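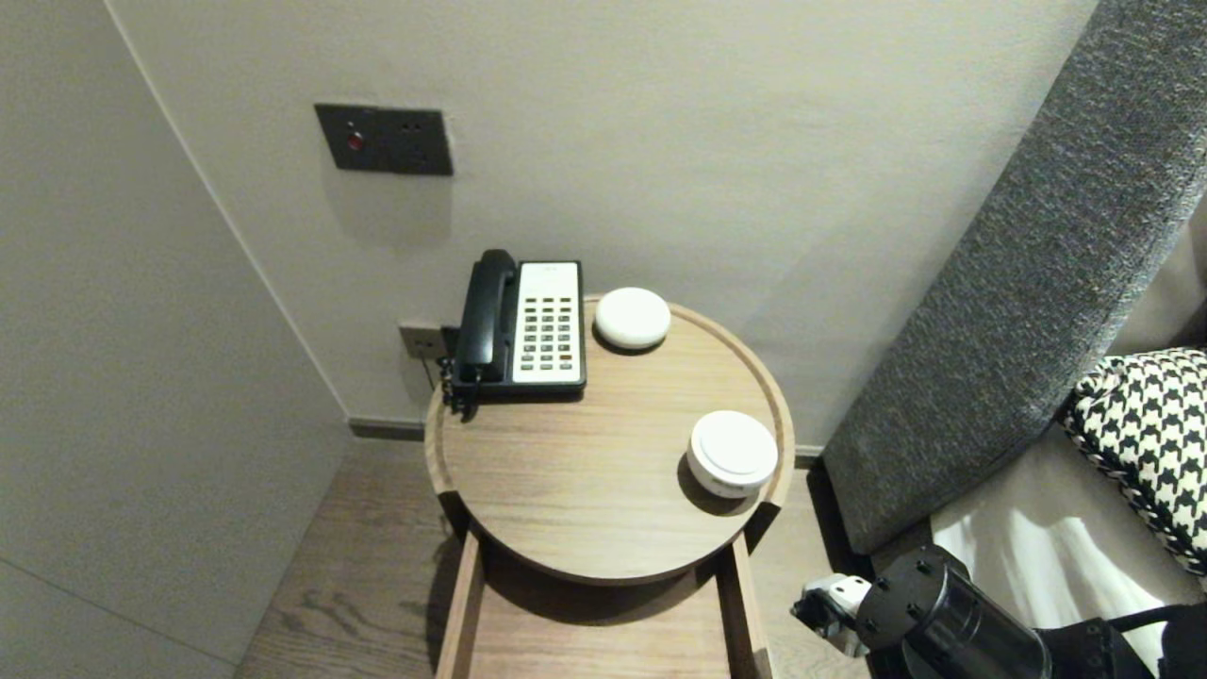 Member states will keep arguing over the next regional budget until one of them walks away from the table, according to Grethe Ásgeirsdóttir, who spent 11 years as a negotiator before leaving for the Leung Institute, where she now writes on treaty law.

She spoke to us on 5 November 2018, a few hours after the latest round of talks ended without a text.

"The smaller governments have worked out that they can say no and nothing happens to them," she said. "Once that is understood, the old way of making deals is finished."

The dispute is over a transfer fund that pays poorer border districts to keep clinics, bus lines and schools open. Under the draft put forward in July, 49 districts would lose their payments. Another 41 would get less than they do now. Governments in the north say the fund was meant to be temporary. Those in the south say they were promised it would last as long as the open border did.

Ásgeirsdóttir does not take either side completely. The northern capitals are right about the wording, she said, and the southern ones are right about what was said in the room.

"I was there for some of it. Promises were made out loud and left out of the document. Everybody knew they were being left out."

She was harder on the secretariat, which she accused of holding back its own figures. A 360-page annex reached delegations the night before the vote, she said, and most of them had no time to read it.

Asked if a country could really leave, she paused. "Leave the fund, yes. That could be done in a year. Leave the whole arrangement — I would have said no a while ago. Now I would say it depends on two or three elections."

She expects the question to come up in those campaigns whether the main parties want it or not. She pointed to a rally against the cuts that drew 3,000 people to a border town with few voters of its own.

Santeri Honkanen, a spokesman for the secretariat, rejected her account of the annex. He said delegations had seen earlier versions and that the final one contained "mostly corrections."

Ásgeirsdóttir said she had compared the two. "There are corrections in it," she said. "There is also a new formula for dividing the money."

Talks are due to resume after the winter break. She has not been asked to advise any of the delegations and said she would turn it down.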